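About the Illard Handling Workshop

Care and setup of the tabletop handling station at Drisdale
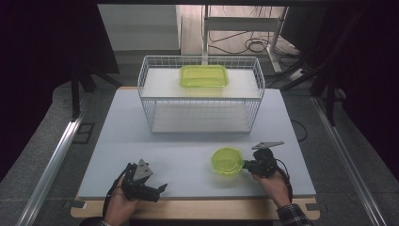 A work session at the tabletop station, with a hand-held gripper in each hand and green food containers as test items.

The Illard Handling Workshop is the part of Clurau responsible for keeping the company's tabletop handling station in working order. The workshop occupies the ground floor of our Drisdale building and employs 7 people, including technicians, operators and a parts clerk. It is led by Araba Gyamfi, Station Manager.

Our Work

The station consists of a tabletop on a wooden base board, a pair of aluminum rails, and two cabled hand-held grippers. An operator holds one gripper in each hand and carries out household tasks with everyday items, such as placing containers on a wire-mesh basket with shelves. The movements are recorded and used by Clurau engineers to prepare robot arms for the same kind of work.

Recordings are of value only when the station is set up the same way each time. The workshop therefore follows a written setup procedure, maintained by Senyo Appiah, Senior Technician. Before a session begins, the technician on duty checks that the base board is level and that the clamps at its front corners are tight. The rails are inspected for movement. Each gripper is opened and closed through its full range, and its fingers are compared with a printed gauge. Cables are examined from the gripper body to the plug, with particular attention to the section that bends near the operator's wrist.

Maintenance Schedule

Gripper fingers are replaced after 300 hours of use, or sooner if the tips show wear. Cables are replaced at the first sign of damage to the outer cover and are not repaired with tape. Screws on the gripper plates are tightened each April as part of the annual service, when the station is closed to operators and the tabletop is removed for cleaning.

All work is entered in the station log. The log at present holds 170 entries, beginning with the original assembly of the station by Amerley Alhassan, who continues to supervise major repairs. Faults reported before 2 p.m. are reviewed the same afternoon. A gripper that has been taken out of service is tagged and kept in the repair cabinet until a second technician has signed for its return.

Training

New operators complete an introductory course with Mariama Sarpong, Operator Training Lead. The course covers correct grip, cable position, the handling of test items, and the reporting of faults. Operators are not expected to make repairs, but they are required to stop work when a gripper sticks, closes unevenly or loses its signal.

Our Facilities

The workshop shares its building with the Jabłońska Room, where parts are stored and bench repairs are performed. Spare fingers, plates and cables are issued there on request by Sena Frimpong, Parts Clerk.

Visits by partner organizations may be arranged through the Station Manager. Visitors are asked to remain outside the rails while a session is in progress and to leave bags and coats at the front desk.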